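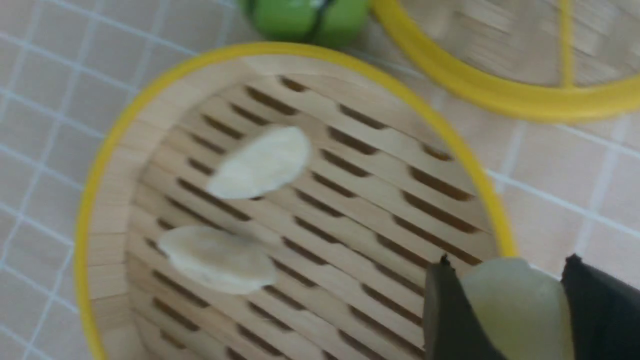
邻里问答 > 家庭与收纳 > 过家家厨房

竹蒸笼拿来给孩子过家家,怎么清洁、怎么防毛刺?

提问者:Zarmeena Lashari
发布于 03/05/2018
浏览 945

大家好,第一次在这个版块发帖,写得有点长,先谢谢愿意看完的朋友。

事情是这样的。我家客厅靠窗的角落给两个孩子弄了一个小厨房,灶台和水槽是搬来Buvholm之前邻居送的,锅碗瓢盆就东拼西凑,有些是玩具,有些是我厨房里退下来的真家伙。孩子们最近迷上了“开早餐店”,每天早上要给我和他们爸爸蒸饺子,蒸好了还要收钱,涨价涨得比外面的店还快。

本来他们用一只旧饼干盒当蒸笼,后来我婆婆看不过去,说蒸饺子哪能没有蒸笼,就给他们买了一只竹的,圆圆的,外面一圈亮黄色的边,里面是浅色的竹片,底下是一条一条的竹条拼成的,中间留着长长的缝。孩子们喜欢得不得了,饺子要一只一只摆进去,摆歪了还要重来,小的那个现在连睡觉前都要去“看看熟了没有”。

可是用了一阵子,我有几个问题想请教:

一是清洁。底下那些缝里老是掉进东西,面包屑、彩纸屑、橡皮泥的小渣渣,用湿布擦只能擦到表面,缝里面擦不着。我又不敢整个泡进水里,怕竹子发霉。

二是毛刺。我自己用手摸过一遍,大部分地方都挺光滑的,可是底板有几条竹条的侧面摸着有点拉手。老大五岁,知道轻重,小的两岁多,什么都要用手抠。请问可以用砂纸打磨吗?打磨完要不要上油?厨房里做菜的油行不行?

三是味道。新拿回来的时候竹子味挺重,现在淡一些了,不过下雨天还是闻得到。我自己倒是蛮喜欢这个味道的,就是不知道这样正不正常。

最后一个算是顺带问问:蒸笼里的饺子,你们家都是怎么配的?我们的小饺子快被玩丢了,前几天在沙发底下找到一只,在洗衣机后面又找到一只。想补一些,又想着要不要干脆自己动手做。有做过的朋友请教教我,我手比较笨,太难的怕是学不会。

补充:蒸笼只拿来玩,不会再拿去蒸东西吃。

共有 3 个回答

回答者:Korkor Kwofie
最佳回答(由提问者选出)

Zarmeena你好,看你写孩子们开早餐店那一段我笑了好久,我女儿小时候也是这样,她开的是汤面店,只收纽扣,不收别的。她现在都上中学了,那只蒸笼还在我家柜子顶上放着,里面装的是毛线。所以你问的这几件事我多少都碰到过,慢慢说给你听。

先说缝里的渣。千万别用湿布先擦,湿布一擦,碎屑沾了水就粘在缝里,更难弄。先把蒸笼倒扣过来,放在一张旧报纸上,用手掌拍拍底,能掉的先让它掉下来。剩下的用一把干的小刷子,顺着竹条的方向刷,别横着刷。我用的是一把刷瓶子的细毛刷,刷头能整个伸到缝里去,旧牙刷也行,就是毛短了一点,要有耐心。橡皮泥最麻烦,软的时候越刷越往里跑,得等它干透了,拿牙签轻轻一拨就下来。我有一次心急,用小刀去刮,结果把竹条刮花了一道,后来那一道就成了毛刺,自作自受。

干的弄完了,如果还觉得脏,再用拧得很干的布擦一遍,擦完马上放到通风的地方侧着立起来,两面都能吹到风。不要平放,平放底下那一面总是最后才干。也别放在大太阳底下晒一整天,竹子晒得太狠会裂。我们家一般是晚上孩子睡了以后立在窗台边,第二天早上就能“营业”了。

再说毛刺。可以打磨,我打磨过。用细的那种砂纸,五金店里跟店员说磨木勺用的,他们就知道了。把砂纸剪成窄窄一条,折一下,从缝里穿过去,捏住两头来回拉,就像用牙线那样。圆头的地方要转着手腕慢慢磨。磨完以后,拿一双旧丝袜套在手上,整只蒸笼里里外外摸一遍,哪里勾丝哪里就还有刺,这个办法比用手指摸可靠多了,手指头老了不灵敏(我是说我的手指头)。磨下来的粉一定要清干净,用刷子刷过再擦一遍。

油的话,我不建议用做菜的油。我第一次用的就是菜油,刚擦完漂漂亮亮的,过了几个星期摸着发黏,还有一股哈喇味,孩子抱着蒸笼跑来跑去,衣服上都是那个味道。后来重新磨了一遍,什么都没上,反而挺好。要是实在想上,买保养砧板用的那种油,薄薄一层,擦完再用干布把多余的都擦掉,放一个晚上。黄色的那一圈边就不要磨也不要上油了,擦擦灰就好,磨坏了颜色补不回来,孩子会伤心的。

味道嘛,新竹子有一点清香是正常的,天气潮的时候重一些也正常。要是闻着发酸、发闷,或者竹条上长出小黑点,那就要当心是霉了。才两岁多的孩子还会把东西往嘴里塞,真长霉了我就不会再留,再喜欢也得换一只。

饺子我做过布的!没有你想的那么难,连我这种扣子都钉不直的人都做出来了。找一块米白色的不织布,剪一个圆,跟你家小碗口差不多大就行,中间放一小团棉花,对折,边上用同色的线缝起来。缝的时候每一针都稍微拉紧一点,边就会自己皱起来,出来就是褶子的样子,根本不用专门去捏。第一只肯定丑,第二只就像样了,做到后面你会停不下来的。我女儿当时还要求有一只“破皮的”,说店里总会有一只蒸破的,我就故意留了个口子露一点棉花出来,那只后来最受欢迎。

不过你家小的那个还小,线头一定要打结打牢,多缝几针回去,别让她(还是他?)把棉花扯出来吃了。

祝生意兴隆!

回答者:Ludger Schmieder

楼上说得很全了,我就补充两个小地方。

我们家是双胞胎,过家家的东西全放在一个大筐里,蒸笼压在最下面,结果底板被压松了,有几条竹条会晃。后来我想了个办法,在墙上钉了一个挂钩,蒸笼不用的时候用布绳拴着挂起来,又通风又不会被压,孩子们也觉得这样才像真的店。挂钩要钉在他们够得着的高度,不然每天都要喊你去拿,我一开始就钉高了,一个早上喊了我11次,后来老老实实拔下来重钉。

还有就是渣掉进缝里的问题,可以剪一块圆的布垫在底板上面,脏了直接洗布,蒸笼本身就不怎么脏了。我太太剪的是旧枕套,孩子们管它叫“笼布”。但是垫了布就看不到底下那些缝了,我家老二不乐意,说看不到“蒸汽出来的地方”,所以现在是一天垫一天不垫,两个人轮着来,你家可以问问孩子的意思。

饺子我们是买的现成的,没自己做过,这方面帮不上忙。倒是建议你配一把小夹子,让孩子夹着放,我家两个夹饺子能夹半个钟头,那半个钟头我可以喝完一整杯热咖啡。夹子头要圆的。

回答者:Kourosh Asadi

直接扔洗碗机里洗不就行了,我家的洗过,没什么事。

评论(5)

Korkor Kwofie 回复 Kourosh Asadi:
洗碗机我真的不敢,里面又热又湿,出来以后竹条容易变形。你家的是不是涂过漆的那种?不一样的。

Kourosh Asadi 回复 Korkor Kwofie:
没注意涂没涂漆。刚才去看了一眼,盖子好像是有点翘。

Zarmeena Lashari(提问者):
谢谢大家!昨天晚上等孩子们睡了,我照着Korkor说的先拍后刷,报纸上倒出来一小堆东西,里面居然有我找了好久的一只耳钉后扣,高兴坏了。砂纸也买了,周末孩子去奶奶家的时候磨。丝袜的办法我讲给我先生听,他非要自己试,现在套着我的丝袜把家里所有木头家具都摸了一遍,说餐桌底下也要磨。

Zarmeena Lashari(提问者):
再补一句,小的那个是女儿。饺子我打算先做5只试试手,不织布买的是米白的,店里还有一种偏黄一点的,我犹豫了很久。老大说他们店里也要卖青菜,想问问青菜用布怎么做,叶子总是立不起来。

Elsa Dalen:
青菜叶子剪两层,中间夹一层硬一点的衬布再缝边,就能立住了。叶脉用深一点的线走几针。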